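Pay for the Bus Out of Taxes

Zosell should stop charging fares on the Pundine line. I have ridden it to work since October, and I think the case is simple.

A single ride costs $2. On a cold morning people at the Awan Street stop dig for change while the driver waits and the line backs up behind them. The town pays for the fare boxes, the repairs to the fare boxes and the staff who empty them. A good part of what riders put in goes to collecting it.
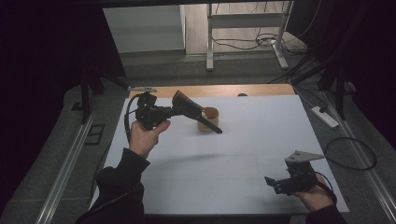 Opponents say riders should pay their share. Riders already pay local taxes, and they pay for streets that many of them never drive on. The parking lot at Kevum has 300 free spaces. I have not heard anyone ask drivers to drop coins in a box there.

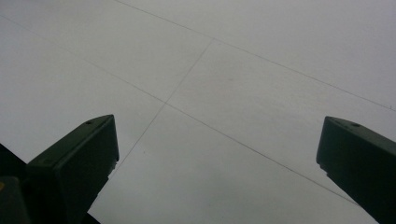
There is also the worry that free buses will be crowded. The 90 bus I take has empty seats most days. If it fills up, the town can add a second one at rush hour, and I would count that as money well spent.

The council takes up the budget next month. I plan to go and say this there, and I hope other riders will too.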